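Cutting mats under the toaster, does this do anything?

Tumley Home Forum > Kitchen & Counters > Crumbs, stains, protection

gridlock_pam
Posted Feb 7, 2018
My brother-in-law swears by keeping a craft cutting mat on the table next to the toaster. He says it catches the crumbs and saves the finish, and you just pick it up and shake it over the sink. He got the idea from a post on the Hellano blog, which also happens to sell mats. I have an older wood table with an oil finish and two kids who eat toast like it's a sport. Is there anything to this or am I about to buy a fancy placemat?

oldbutterknife
Fancy placemat. A crumb lands where it wants to. Mine end up on the floor and in the silverware drawer, and I have never worked out the drawer.

Jarosław Czarnecka
I have done it since November and I like it. Small table, black two-slot toaster, green mat on the right where the bread gets handled, dark plate behind. The crumbs show up on the green so you know when to clean. Before that I would find them with my sleeve.
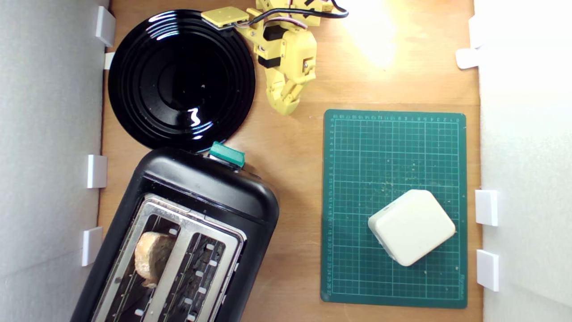

tmoss_147
Sorry, but knowing where the crumbs are isn't the same as having fewer of them. I had a Vundine mat for a year and all it did was give me one more thing to wipe. The crumbs get under the edge and then you're grinding them into the finish every time the mat slides. On bare wood I'd have swept them into my hand and been done.

gridlock_pam
That's my worry with the oil finish. Does anything get trapped under there?

Jarosław Czarnecka
Some. I lift it every couple of days. I don't see scratches, but my table was no beauty to begin with.

quietcarl
Has anyone asked about heat? Those mats are vinyl, or most of them are, and they warp. I left a mug of coffee on one in my sewing room and it has a hump in it to this day. I wouldn't put one UNDER a toaster, which is what the thread title says.

gridlock_pam
Bad title, I meant next to. Can't edit it now.

oldbutterknife
Next to is fine for heat until somebody pulls a slice out and drops it on the mat. Also I don't want my breakfast on a thing made for hobby knives. Get a cutting board. You probably own one.

Jarosław Czarnecka
The toast goes on the plate. The mat is for what falls on the way.

tmoss_147
Then the mat is too far from the toaster or the plate is on the wrong side. If the plate were between them you wouldn't need the mat at all.

Jarosław Czarnecka
Maybe so. I'm left-handed and this is how it works for me.

marnie_in_aurora
I'm with the skeptics on the mat but nobody has mentioned the crumb tray. Pull it out. My sister had an Aoun toaster for years and didn't know the tray came out. I turned the thing over (unplugged!) and got enough to bread a chicken. A lot of the mess on her counter was just that toaster being full and getting bumped.

quietcarl
Seconding the tray. Mine is every other Sunday, when I remember.

oldbutterknife
Hellano's post claimed 400 happy customers or some such. Happy with what? Did they weigh the crumbs?

gridlock_pam
It was 4000, lol. I went back and looked. No word on how they counted.

tmoss_147
Well there you go.

gridlock_pam
OK, the plan is to empty the tray tonight and try a cutting board we already have, with the plate moved over to the toaster side. If the kids still manage to get crumbs everywhere I'll try a mat and report back.

oldbutterknife
They will. Check the silverware drawer.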